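Workshop notebook, Stallura ground energy group
Monday
Entered by Szymon Wysocka

Metering at Nalesgate, fixed ground power, stands 8 and 19. Continued from the previous entry.

Stand 19 still reads low against the substation feeder. Barbara Dudek pulled the interval data from Metis before the shift change and the gap is there on every turnaround, including the short ones. Stand 8 has the same converter, same cable length, same meter type, and agrees with its feeder to within what I would expect from losses. So the fault is local to 19 or it is in how 19 is set up in Metis.

Checked so far:

CT ratio on the drawing against CT ratio in the meter. They match. Have not yet checked the plate on the CT itself, which needs an isolation. Requested.

Phase rotation. Correct.

Clock. The meter at 19 was behind the Metis server. Reset it. This would shift energy between intervals but would not lose any, so it does not explain a daily total that is low. Noted because the carbon report uses the half-hourly grid factor and the shift will have put some of the morning load into the wrong factor band. Barbara will work out whether it is large enough to need a correction to the May figures. My guess is that it is well under the rounding.

Logging interval. 19 is set to snapshot, 8 is set to average. This is a better candidate. A snapshot taken while the aircraft is between loads will miss the galley and pack peaks altogether, and Metis multiplies whatever it gets by the interval length. The error would not have to be low every time, but with short turnarounds and the timer starting on plug-in, the sample could well land in the same quiet patch each time.

Plan was to change 19 to average and leave it through the evening bank. Changed it at the meter. Metis rejected the first two records as a format mismatch and accepted the third after the channel was re-registered. The rejected records are in the local buffer and can be loaded by hand.

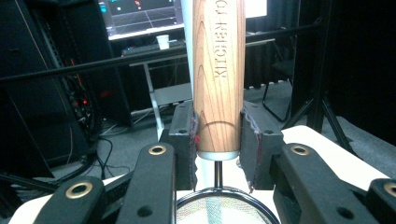
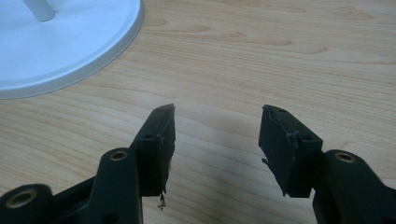
After the re-registration the channel came up with the old name. Renamed it in the Metis table so that it follows the same pattern as 8. Anyone with a saved query on the old name will get an empty result and no warning. I have changed the two queries I know of. Barbara has the monthly one.

Bench work, same subject. Put the spare meter on the load bank with the setting at snapshot and stepped the load up and down on a fixed cycle. With the cycle out of step with the logging interval the total came out close. With the cycle locked to the interval I could make it read high or low at will by moving the start. Switched to average and the effect went away. This shows the mechanism is possible. It does not show that it is what happens at 19.

The Górecki load bank trips on over-temperature after 45 minutes at the top step. Used the step below for the rest of the run. The fan filter wants cleaning and the mesh on the inlet side is bent at one corner. Low priority.

What this means for the reporting side, so that it is written down somewhere: ground power energy at the stands is used twice. Once as our own purchased electricity, where the feeder reading is the one that counts and is fine. Once as the estimate of how much auxiliary engine running has been displaced, where the stand meters are used because the feeder cannot tell one stand from another. Only the second is affected. A low reading at 19 makes the displaced fuel look smaller than it is. It does not flatter the result, but it is still wrong and the verifier will ask about it if the stand totals do not add up to the feeder.

I would prefer not to scale the old readings by a factor. The gap varies from day to day and a single factor would hide that. Better to flag the channel as suspect back to the last commissioning check and take 19 as feeder minus the other stands for that period. That only works if the others are all on average. Barbara is going through the settings list. If more than one on the same feeder is on snapshot we will need to think again.

Also found: the commissioning sheet has no line for the logging mode. It has lines for ratio, rotation, address and clock. Add one. I have marked up a copy and put it in the shared folder, revision 20, not yet issued.

To do

Read the CT plate at 19 once the isolation is granted.
Load the two rejected records by hand.
Compare 19 with the feeder after a full day on average.
Settings list for the remaining stands (BD).
Clean the fan filter on the load bank.
Issue the commissioning sheet.

If the comparison comes back clean I will still do the CT plate. Wrong plates have been found here before, and the drawing for 19 was redrawn from the one for 8, so agreement between drawing and meter is weaker evidence than it looks.

Evening bank starts after handover. Leaving the laptop connected at 19 until then.

Stallura ground energy group, Nalesgate workshop. Internal notebook, not for issue. Back to top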